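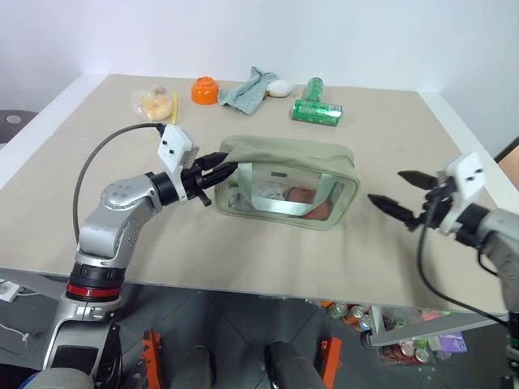 *Khaki zip pouch with the clear window, strap folded inside. Small things along the far side of the table.*

# clultwood-pouches

Written lists of what goes into a small zip pouch with a see-through front, in what order, and whether the person could find things again afterwards. Plain text and CSV. 297 packings, 4000 item rows.

Before you download it: this is a small, lopsided collection and I don't think it proves what people would like it to prove. The claim that started it was that a clear window makes a pouch easier to use. I've read that on swing tags and in tidying blogs for years, always stated flatly and never with anything behind it. After working through these lists I still don't know if it's true. Please don't cite the collection as showing that it is.

## What's in the folder

| File | What it holds |
|---|---|
| `packings.csv` | one row per packing: who, which pouch, full or not, zip closed or not |
| `items.csv` | one row per item put in, in the order it went in |
| `finds.csv` | the "find it again" tries, where we have them |
| `names.csv` | the words people used for things, and the word we settled on |
| `notes/` | free text from the packers, spelling left alone |

No photographs of packings are included. We talked about it and the lists were already slow enough to check.

## Columns in items.csv

- `packing_id` — matches `packings.csv`
- `position` — 1 is the first thing in. Blank where the packer lost track.
- `said` — what the packer called it
- `settled` — what we call it
- `soft` — yes, no, or bit. "Bit" was a mistake and I'd drop it if I did this again.
- `window` — front, middle, back. Where the item ended up, seen from the clear side.
- `came_out` — filled in if the item was taken out again before the zip was closed

Be careful with `window`. A strap laid across the front counts as `front`, and anything behind it counts as `middle` even if you can see most of it. Bianca Enache marked the first batch and used `front` for anything visible at all. Sinan Ersoy marked the rest and used it only for things touching the plastic. I went back over Bianca's batch and changed what I could from the notes. Some rows can't be settled that way, and those have a `?` after the value. If your reader chokes on the question marks, strip them, but then don't trust the column.

## How the lists were made

Each packer had a pouch, a table and a row of small things, and was asked to pack as if leaving the house. They wrote the list themselves or told it to whoever was sitting nearest. Nothing was said about using the window. Some of them plainly guessed that we cared about it, because the notes start mentioning the window partway through January and before that they hardly do. I'd treat the later packings as written by people who had heard about the question.

The pouches are all the same shape, soft and boxy with a rounded top. Necati Aydoğan bought 25 of them, so at least there's no argument about one bag being bigger than another. There is an argument about the zips, see below.

The row of things was changed between packers, though less often than it should have been. A good many of the lists share the same bowl.

### About the bowl

It doesn't fit. Most people saw this straight away, left it on the table and moved on. A few put it down as "packed" with the zip open over it, which I refuse to count as packed, but Eylül Ateş thought it should stay in and it has stayed in, with `zip_closed` set to `no`. Filter on that column if you agree with me.

The bowl also spoils the `soft` column, as some packers used it as a place to put other things and then listed those things as packed. See `notes/bowl.txt`. It's longer than it needs to be.

## Words for things

`names.csv` took more time than the rest of the collection together and I'm still not happy with it. Three cases to know about:

**Pastry / doughnut / bun.** The same item in the same clear bag turns up under all of these. We settled on `pastry, bagged`. It's a poor word if you're studying food, but you shouldn't be studying food with this.

**Strap / belt / band / lead.** Settled as `strap`. Where a packer wrote what it was for ("bag strap", "camera strap") the purpose is kept in `said` and thrown away in `settled`. I suspect half the purposes were made up on the spot.

**Stick.** Long thin things were called stick, pen, straw, chopstick, "yellow one". We could not always tell afterwards which object was meant. They're all `stick` now. Umut Sezer objected to this, and he may be right, but he didn't offer a better word.

Colours are kept only in `said`. People don't agree on orange and red, and I wasn't going to referee.

## The find-it-again tries

After closing the pouch, the packer was given the name of one thing inside and asked to take it out. Somebody else noted whether they went to it directly or rummaged. That's all `finds.csv` has: `direct`, `rummage`, `gave_up`.

My doubts, in the order they bother me:

1. The person searching was the person who had packed. Of course they knew where it was. A window can't help much with something you put there a minute ago. The useful test would be a second person, or the same person a week later, and we did neither.
2. "Directly" was judged by eye by whoever was free. Sinan was strict. Bianca was kind.
3. Flat soft things pressed against the window hide everything else. In a pouch with a folded strap across the front you mainly see strap. In those packings the window tells you that you own a strap.
4. There's no plain pouch to compare with. We asked for a set without windows and they never came. Without them you can say that people found things in a pouch with a window. You can't say the window had anything to do with it.

Point four should really have stopped the whole thing. It didn't, and so there is a README.

## Things people have said the data shows

**"Heavy things go in first."** We never weighed anything. The `soft` column isn't weight. A page on the Oral tidying board quoted our lists for this, and I'd like it taken down.

**"People put what they need soonest nearest the window."** Maybe. You'd need to know what they needed soonest, and we only asked in the last part. The answers are in `notes/` and they're thin. Two of them say "keys" although there were no keys on the table.

**"A 1000-item list is enough to work out a standard kit."** This came from someone at Nallby who wanted a kit to sell with the pouch. The items are what we happened to put in front of people. If you lay out a bowl and a bagged pastry, you'll get lists with bowls and pastries in them. A standard kit from this would be a kit for our table.

**"Packing gets tidier with practice."** Same packer, same things, same table. They get quicker at our row. Whether it would carry over to a real bag on a real morning I very much doubt.

## What it might be good for

- Looking at the order of soft and hard things in a small bag, if you first throw out the bowl rows.
- The wording. `names.csv` is a fair record of how loosely people name ordinary objects when they aren't thinking about it. I'd trust this part the most.
- Teaching someone how to clean a messy CSV. It has most of the usual faults already in it.

I would not use it for anything about travel, children's bags, first-aid kits or pouches with more than one pocket.

## Known faults

- Several zips catch at the left end of the top seam. Where a packer gave up on the zip we wrote `zip_closed = no`, the same value as for an overfull pouch. They can't be told apart except through the notes.
- The pouches carry a small label near the top of the window. Some packers said it got in the way and others never mentioned it. There's no column for it.
- `position` restarts at 1 in packings where everything was tipped out and started again. The earlier attempt is kept. It looks like a duplicate and isn't.
- Everything done on one Wednesday at the Fustavport table was entered twice, then half removed. I believe the right half went. If you find two packings with the same items in the same order and different ids, tell me.
- The notes include a shopping list. I've left it, as I can't be sure it's only a shopping list.

## Changing things

Send corrections as rows with the old value, the new value and one line saying how you know. "Looks wrong" isn't enough — plenty of it looks wrong and is what the packer wrote. Don't touch `said` under any circumstances. Corrections to `settled` go to Umut, and anything to do with `window` goes to Sinan, who will want to talk about it.

If you have pouches of the same size without a window and would lend them for a few weeks, that would be worth more to me than any number of corrections.

## Reuse

Use it as you like, change it, pass it on. Say it came from the Clultwood lists and keep this file with it, mainly for the sake of the section on the find-it-again tries. If you only have room for one sentence of warning, take point four.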